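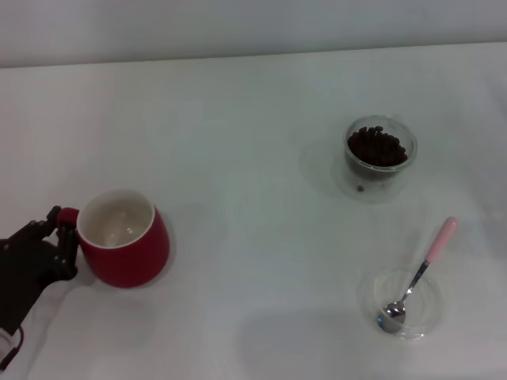 Zernine hand on the red mug, beans and spoon still to do

Aug 20, 2019
From: Reinhold Ruppert
Re: [Danik build] finger tension

Marlene Stöcker wrote:
> Are you still running the wrist servo at 1,080? Mine slips
> on anything glazed unless I go higher.

I went to 1,000 in July and left it there. What helped was a new tendon for one finger — it now goes over the top of the handle with the others wrapped under. Spoon is next. I have 5 spare tendons if you want a couple.

Reinhold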